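Joven Tabletop Oil, Satin
Ornlow Wood Care, Skesesport

300 ml can. In stock in Clear, Oat and Marras.

We have been making Joven in Skesesport for a good while now and we still get excited when a new batch comes off the mixer. It's the oil we'd pick for our own kitchen tables (and did!), the one we hand to friends who have just bought a desk at a yard sale, and the one that gets us the most mail. It goes on with a cotton rag, it smells faintly of linseed for a day or two, and it leaves a soft satin surface that feels like wood when you put your hand on it.

Joven is a blend of plant oils and hard wax. The oil sinks in and the wax stays close to the top, so you get some protection against coffee rings and damp glasses without that thick plastic look. It works on solid wood and on real wood veneer. On veneer you have to go gently with the sandpaper, but the oil itself doesn't mind one bit.
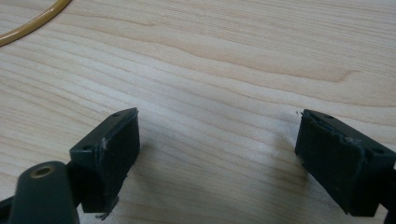

Long, wavy grain on a pale tabletop with a satin sheen.

Which color should I get?

Clear warms the wood slightly, the way a wet sponge does. Walnut, cherry and anything already brown looks wonderful in Clear. On pale woods it can pull a little yellow over time, and some people love that.

Oat has a touch of white pigment in it and keeps oak, ash, birch and maple close to the color they were when you sanded them. If you have ever oiled a blond table and been sad about how orange it came out, try Oat. Stir it well and keep stirring while you work, all the way to the bottom of the can. The pigment settles fast.

Marras is the newest one, a quiet gray-brown we mixed up in October and couldn't stop putting on things. It's lovely on oak and a bit unpredictable on pine. Please do a test patch. Two test patches, even - one with a single coat and one with two, because the second coat shifts the color more than you'd guess.

All three can be mixed with each other. Half Oat and half Clear is a favorite around the shop.

How far does a can go?

One 300 ml can covers 60 square feet in a single coat on sanded hardwood. Softer or older wood drinks more. Most dining tables need two coats, and the second takes much less oil than the first, so a single can does the job with a bit left over for touch-ups. If you're doing the underside too, get two.

Putting it on

Clean the table first. Dish soap, warm water, a well wrung cloth, and then leave it until it's dry all the way through. Old varnish has to come off completely, since the oil can't get past it. Old oil or wax can usually stay if you give it a light sanding.

Sand with 120 grit and finish with 150 or 180. We know it's tempting to keep going until it feels like glass! But past 180 the surface closes up and you'll find the oil just sits there. On veneer, skip the 120 and go over it by hand with a worn piece of 180, always along the grain. Be extra careful near the edges, where it's easiest to sand through.

Vacuum, then wipe with a barely damp cloth.

Pour a small puddle in the middle and spread it out with a lint-free rag. Work in sections you can reach comfortably. Let it soak for 9 minutes, add more anywhere that looks thirsty, and then wipe off everything that's still sitting on the surface. Really everything. Sticky tables are nearly always tables where somebody left a generous coat on and went to lunch.

Wait six hours in a warm room, overnight if it's cold or muggy. Then a quick rub with a fine white pad, dust off, and on with the second coat, thinner than the first.

You can use the table carefully the next day. Hold off on wet cloths, hot dishes and tablecloths for a full week while the wax hardens up.

About the rags

This part matters. Rags with oil on them can heat up and catch fire on their own if they're left wadded in a pile or tossed in the trash. Soak them in water right away and lay them out flat outdoors to dry, away from anything that burns, or keep them under water in a metal can with a lid until you can get rid of them the way your town asks you to. The same goes for pads and for any sanding dust with oil in it. Open a window while you work, too.

Living with it

An oiled table is happiest when it gets used. Put your mail on it, your groceries, your hat when you come in the door. Wipe up spills when you notice them, wash with mild soap, and stay away from ammonia and scouring powder. Dry patches show up first where people rest their arms, and you can re-oil just those spots with a teaspoon of Joven on a rag. No need to sand the whole top again, and the patch blends in after a few days. I think that's my favorite thing about oil finishes in general - you can fix them on a weeknight.

Water ring that won't wipe off? Rub it along the grain with a fine white pad and a few drops of oil, buff it dry, and look again in the morning. Black marks are another matter. They tend to come from iron touching damp wood, and they usually need sanding.

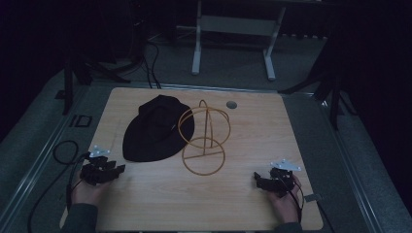 Marisa Parisi wrote in to say: I put two coats of Oat on a secondhand desk and I'm so happy with it! One thing I'd add to your directions is to check it from low down with a lamp before you walk away. I thought I had wiped it all off, and there was a shiny streak right along the back edge. I got it with a clean rag in time. Also, would it be okay on the chairs? They get a lot more rubbing than the desk does.

Yes to the chairs, Marisa, and thank you for the lamp tip, it's going into the leaflet. Put three thin coats on the seats and give them the full week before anybody sits down in light-colored pants. For floors and stairs we'd point you to a floor oil, as Joven isn't made for shoes.

Details

Size: 300 ml
Finish: satin
Colors: Clear, Oat, Marras
Coverage: 60 square feet per coat
Between coats: 6 hours in a warm room
Tools: lint-free cotton rags, fine white pad
Clean up: follow the solvent directions on the can
Use on: indoor tables, desks, shelves, chairs
Not for: floors, outdoor furniture, cutting boards

Keep the lid on tight and store it away from frost and out of reach of children. If a skin forms on an opened can, lift it off in one piece, strain what's left through an old stocking, and try it on a scrap before it goes anywhere near your table.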